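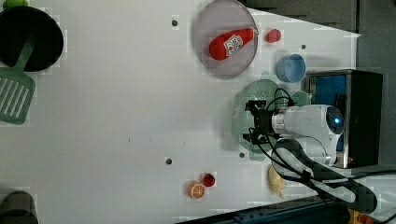

Ketchup on the plate, blue bowl waiting.

Three days in Cáceres, a small thread about food and walking. I arrived on 11th June by the slow bus, 57 minutes late, and very hungry.

First evening: do not eat on the main square. Go two streets behind it, where the menu is written only by hand. I had the migas with egg and I slept well after.

The old town is free to walk in. Start early, the stones give back the heat already at noon. My friend Bautista Montecinos told me July is much worse.

Cheese: ask for a quarter of the soft torta, not a whole one. I bought 200 grams of ham also and it made two lunches.

My room was number 303, third floor, no lift. Clean, quiet, good shutters.

Tomorrow the bus again. Will write the timetable when I find the paper.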